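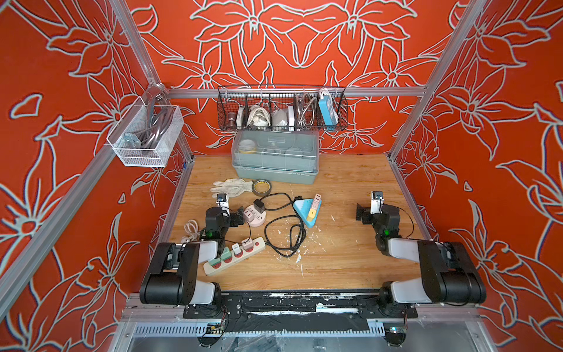

The two-arm cell at Jakance, with power strips, plugs and adapters on the table.

The Work Before the Work

How a small workshop keeps its two robot arms in good shape, one cable at a time

By the time I arrive at the Jakance workshop, the kettle is already empty and the technician on duty has been under the front of the table for a quarter of an hour. She is looking for a connector that is not fully pushed in. She finds it with her fingers, says one short word in her own language and comes out with dust on both knees.

I came to write about what the arms can do. After one morning I changed my plan, for I understood that most of the interesting work in this building is done by the people who keep the arms able to do anything.

The cell is simple to explain. Two arms stand side by side at the front of a wooden table and reach inward. Aluminum bars carry whatever must be kept off the table, and the walls are covered with a print of very large flowers on orange-red. The team chose it in July, after a long discussion, from a shop that had only two patterns left in the right width. Visitors always ask about the flowers first. The technicians have stopped seeing them.

The job these days is plugs. The arms must take a charger or an adapter, bring it to a power strip and put it into a socket, and later take it out again. For a person this is nothing. For a gripper it is a hard exercise, for a socket forgives very little. If the plug comes in with a small angle, it stops at the edge, and the arm pushes against something that will not move.

For this reason the day starts with a check that the team calls "the round." Both arms go to the rest position. Then one person moves each joint slowly through its range and listens. A healthy joint, I am told, has a boring sound. The screws at the gripper fingers are tested by hand with a short key, never with a power tool, and whoever does it can feel at once if one has turned since the last time. After this come the cameras, one on each wrist. The glass is cleaned with a dry cloth and the arm is sent to a printed card, so that the position of the card in the picture can be compared with the saved one. If the difference is too big, they calibrate again, and this takes 27 minutes when everything goes well.

The fingers themselves are the part that wears out. They are open inside, with ribs, so that they can bend a little around the thing they hold.

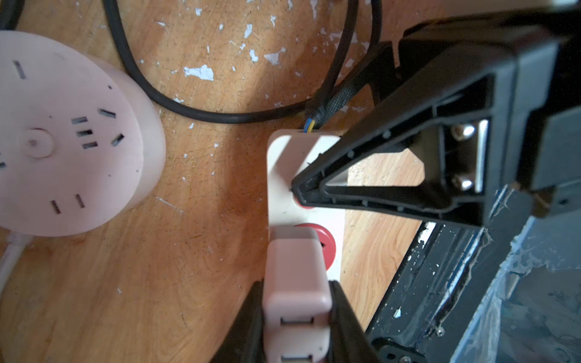

With a block-shaped charger this is a good quality, as the fingers can hold its long sides without crushing them. But the tips become smooth from so much rubbing, and a smooth tip lets the charger slide at the worst moment. The rule in the workshop is to change a pair after 3000 grips. The spare ones come from Iketti, a small supplier two streets away, in bags of 30. One technician writes the change into a paper notebook, even though the software, which is called Tidino, keeps its own count. The notebook and Tidino do not always agree. When they disagree, the team believes the notebook.

Cables are the other enemy. An arm has its own thin cables running along it, and the table has many more that belong to the strips and chargers. Before each run somebody has to look at both kinds and ask where they will be when the arm is fully stretched. A loop that lies quietly at the start can catch on a finger later. I watched this check three times, and each time the technician pulled a little more slack to the shoulder and then took half of it back.

The worst failure of the season came from exactly such a place. A wrist cable had been fixed too tight, and the left arm began to lose its camera for a second, only when it turned far to one side. They changed the camera, then the port, then the software version. The repair, when they found it, cost one cable tie. Melnychuk, the firm that services the motors, now includes this point in its visit.

In the afternoon I was allowed to do the round myself, with the technician standing behind me. I listened to every joint of the right arm. The third one sounded interesting to me, and I said so. She put her ear closer, waited, and moved it once more. Then she went to get the key.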